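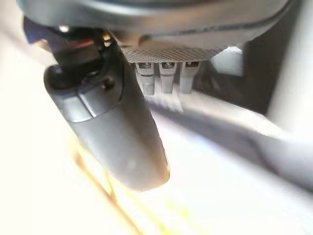
Uma leitora escreveu-nos a perguntar se fazia sentido continuar a medir o nível da água na turfeira de Serden durante o verão, quando já se sabe que baixa. Faz sentido, e a resposta ocupa boa parte desta nota, porque foi nos meses secos que apareceram as diferenças entre os dois lados da vala principal.

Turfeira de Serden: nível freático e vegetação depois do fecho das valas

4 de setembro de 2023

O trabalho em Serden começou com uma pergunta simples. As valas de drenagem abertas para pastagem tinham deixado de ter uso, mas continuavam a escoar água para o ribeiro de Falon. Queria-se saber se o seu fecho com barreiras de turfa compactada bastava para manter a água perto da superfície, ou se seria preciso intervir também nos canais secundários, mais estreitos e em grande parte tapados por vegetação.

Foram construídas 16 barreiras na vala principal e nos dois ramais que descem para poente. A distância entre elas varia com o declive: mais juntas na zona alta, mais afastadas no fundo plano. Usou-se turfa retirada do próprio local, de pequenas covas abertas a montante de cada barreira, que entretanto se encheram de água. Em duas secções mais largas a turfa foi reforçada com estacas de madeira.

O nível freático é medido em tubos perfurados, instalados em linhas perpendiculares à vala. São 5 linhas, e em cada uma os tubos ficam mais próximos entre si junto à vala e mais espaçados à medida que se afastam dela. Esta disposição serve para captar a zona onde a drenagem tem mais efeito. Nas turfeiras muito decompostas a água desloca-se devagar na horizontal e a influência de uma vala pode limitar-se a uma faixa estreita. Em turfa mais fibrosa, essa faixa alarga-se bastante. Em Serden há as duas situações, o que complica a leitura dos dados.

No inverno, as curvas dos tubos quase não se distinguem. Chove o suficiente para que toda a superfície esteja saturada, com ou sem barreiras, e quem olhasse apenas para esses meses concluiria que a obra pouco mudou. A partir de abril as curvas separam-se. A montante das barreiras a água desce lentamente e responde a cada chuvada. A jusante da última barreira, no troço que ficou aberto, desce mais cedo e recupera menos depois da chuva. É por isso que as leituras de verão não podem ser dispensadas. O nível mínimo anual interessa mais do que a média para saber que espessura de turfa fica exposta ao ar e, portanto, sujeita a decomposição.

Um ponto que continua em aberto é o do ramal sul. Duas das linhas mostram ali níveis mais baixos do que se esperava, mesmo junto às barreiras. Há duas explicações possíveis. A primeira é uma fuga lateral, com água a contornar a barreira por fendas antigas na turfa seca. A segunda é a existência de um tubo de drenagem enterrado que não consta das plantas. Na parcela vizinha de Hegazy apareceu um tubo desse género durante uma reparação do caminho, por isso a hipótese não é descabida. Vai ser feita uma sondagem manual ao longo do ramal antes das chuvas de outono. Se houver tubo, será cortado e tamponado em dois pontos.

Quanto à vegetação, é cedo para grandes afirmações. Os quadrados de amostragem foram levantados de novo este ano, com o mesmo método. Os esfagnos avançaram nas covas inundadas e nas margens da vala, que são os sítios onde seria de esperar que avançassem primeiro. No planalto central continua a dominar a molínia, em tufos altos, com muita manta morta entre eles. A urze perdeu algum vigor nas zonas mais encharcadas. Não se registou recuo claro dos salgueiros jovens no bordo nascente, e há quem defenda o corte manual antes que sombreiem mais terreno. Por agora foi decidido esperar mais uma época e comparar.

A questão do carbono surge em quase todas as perguntas que recebemos. O projeto Fotance, em que Serden está incluído, não mede diretamente as trocas de gases neste local. As estimativas são feitas a partir do nível freático e do tipo de vegetação, com fatores retirados da literatura, e têm uma margem de incerteza larga. Subir a água reduz a perda de dióxido de carbono por oxidação da turfa. Ao mesmo tempo pode aumentar a emissão de metano, sobretudo nos primeiros anos e nas superfícies com água parada. O saldo a longo prazo costuma ser favorável, mas preferimos não publicar um valor único para Serden enquanto o ramal sul estiver por esclarecer.

A espessura da turfa foi revista com sondagens novas. O ponto mais fundo fica na depressão a norte da vala e a camada adelgaça-se depressa em direção ao caminho, onde há zonas em que a turfa mal cobre a argila. O mapa antigo exagerava a extensão da parte funda. As amostras da base foram guardadas e uma delas seguiu para datação. Pela posição, supõe-se que a acumulação tenha começado há mais de 3.000 anos, mas falta a confirmação do laboratório.

Houve também perguntas dos proprietários a jusante sobre cheias. As barreiras não foram desenhadas para reter grandes volumes e, com a turfa saturada, a capacidade de armazenamento adicional é pequena. O que se nota no ribeiro, pelas leituras da régua junto à ponte, é uma subida um pouco mais lenta depois de chuvas moderadas. Em chuvas fortes e prolongadas não se vê diferença. Convém dizê-lo com clareza, já que a retenção de cheias tem sido apresentada noutros locais como benefício garantido da restauração de turfeiras.

Trabalhos previstos para os próximos meses:

Sondagem do ramal sul e, se necessário, corte do tubo.
Reparação da crista de duas barreiras que abateram com a secura do verão.
Substituição dos tubos de medição deslocados pelo gado na linha mais a poente.
Novo troço de vedação ao longo do caminho.
Recolha das leituras de outono, com a mesma frequência do ano anterior.

O acesso à turfeira continua a fazer-se pela entrada norte. O passadiço está transitável, mas escorregadio - pede-se a quem o use que não saia das tábuas, em especial perto das covas, onde o tapete de esfagno esconde a água. Os cães devem ir com trela. As leituras do nível freático até ao fim de agosto podem ser pedidas por correio eletrónico à redação do boletim e são enviadas em folha de cálculo, com a posição dos tubos e as notas de campo.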